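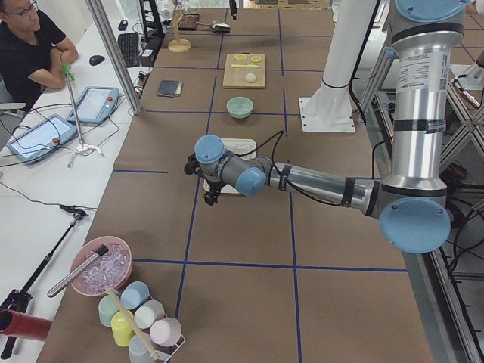 Visit to the Larklow paper mill

We left before it was light and got to Larklow with time to spare, which was good, as the visitor lot is on the far side of the river and the footbridge was closed. You have to walk back up to the road bridge. The mill opens to outside groups in March and again before the holidays. Our visit was on December 15, 2019, and there were seven of us, mostly from the bookbinding class.

Peninah Temba met us at the gatehouse and handed out earplugs and hairnets. She started in the rag room and now runs the finishing floor. Larklow makes cotton paper for printmakers and a heavier sheet for book covers. It doesn't make copy paper and never has.

The first stop was the pulp floor. Cotton linters come in as pressed sheets and go into the beaters with river water that has been filtered twice. Beating takes six hours for the print paper and less for the cover stock. Roscoe Wojcik, who looks after the beaters, let us put a hand in a bucket of finished pulp. It was colder than I expected and felt like thin oatmeal. He checks each batch by stirring a spoonful into a jar of water and holding it up to the window.

From there we went up a metal stair to the paper machine. It is a cylinder mould, built by Aebischer, and slow by modern standards. Tamara Rusu asked about the watermark, and we were shown how the wire design is sewn onto the mould cover by hand. An old cover with the Werulcombe mark on it hangs in the stairwell. Werulcombe was the sister mill downriver, and it closed when the lease ran out.

The drying loft was my favorite part. Most sheets now go over heated cylinders, but the heaviest grade is still hung. The shutters are opened and closed by hand according to the weather. It smelled like a clean laundry.

In finishing, the sheets are sorted by eye under north windows, then wrapped in packs of 200. Seconds go to the shop.

Lunch was soup and bread at Caletti, across from the gate. Get there early, as they run out of the bean soup.

The shop takes cash only for seconds. I bought a mixed bundle and Mark Anthony Padilla bought a good deal more than he could carry back over the bridge. To book, call the gatehouse. Wear flat shoes, and expect wet floors.

We use cookies to improve your experience on this site. By continuing to browse, you agree to our use of cookies. Accept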